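The Ormsby Bracket

The part number was 144 and the drawing was at revision C when Merle Ruawai took over the file. She had the job for the winter, covering for Angus Kereama, who had gone to the Tanstead plant to sort out their paint line. He left her a stapler, a list of suppliers and a folder.

The bracket held a shelf. The shelf held a pump controller, and the controller ran the Jelden pump at the bottom of the Ormsby reservoir road. Twelve brackets had been made in the first batch. Eleven fitted. The twelfth was fitted by Vaughan Quinlan with a round file, on a Thursday, in the rain, and he had written to the office about it.

His letter was one page long. It gave the position of each hole as measured, the position of each hole as drawn, and the difference. It did not include a greeting.

Merle checked the numbers against the print. Vaughan's figures were taken from the bent edge of the part. The drawing took its figures from the outside face. The difference was the thickness of the metal, and it was the same at every hole on the short leg. She wrote this down and went to see Tipene Prendergast, who ran the press.

"Outside face," Tipene said. "It's always been outside face."

"He says the twelfth one was made from the inside."

"Who set the stop?"

She looked at the job card. The initials were T.Q.

Tamsin Quinlan was in the second year of her training and worked the late shift. She was Vaughan's daughter. The letter had not mentioned this either. Merle found her at ten past four, hanging up her coat.

"I set it from the print," Tamsin said. "The one at the machine."

The print at the machine was revision B. It was in a plastic sleeve, taped to the guard at eye level, and the tape had gone yellow. On revision B the lower dimension on the short leg started from the inside face. Somebody had drawn an arrow in pencil to correct it, and the pencil had mostly rubbed away. Tipene had run the press for 20 years and did not look at the print. Eleven brackets had been made by a man who knew the part, and one by a person who could read.

Merle took the sleeve down. She cut the tape with a knife to avoid lifting the paint.

"Does he know it was mine?" Tamsin asked.

"Your initials are on the card. The card went out with the box."

Tamsin thought about that. "He didn't say anything at home."

"What did he say?"

"He asked if I wanted the good file."

The change note took an hour. Under cause, Merle entered superseded print at workstation. Under action, she entered withdraw and replace. There was a box for person responsible, and she put her own name in it, as the file was hers until spring. Then she wrote back to Vaughan. She confirmed his measurements, gave the metal thickness as the source of the error, and stated that a new bracket would go out with the next Brokska delivery. She did not include a greeting. She thought he would prefer it.

His reply came the following week. It said the twelfth bracket was holding and he would keep it.

Revision D was issued in November, on A4, one sheet, at a scale of 1:1. Merle had asked for every dimension on the short leg to start from the outside face, and for a solid view to be added so that a reader could see which way the part turned. She clipped it into the black folder under the spring bar and opened the folder flat on the table to read it through once more. The weight in the title block was 40.3 G. The red stamp was on. The paper still had a curl in it, and she held the corner down with one finger -- then she turned to the short leg and began with the first hole.
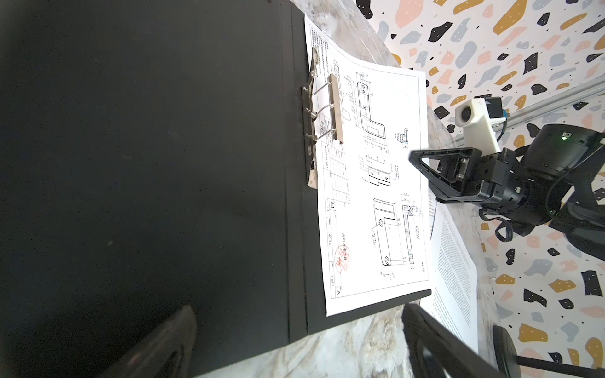
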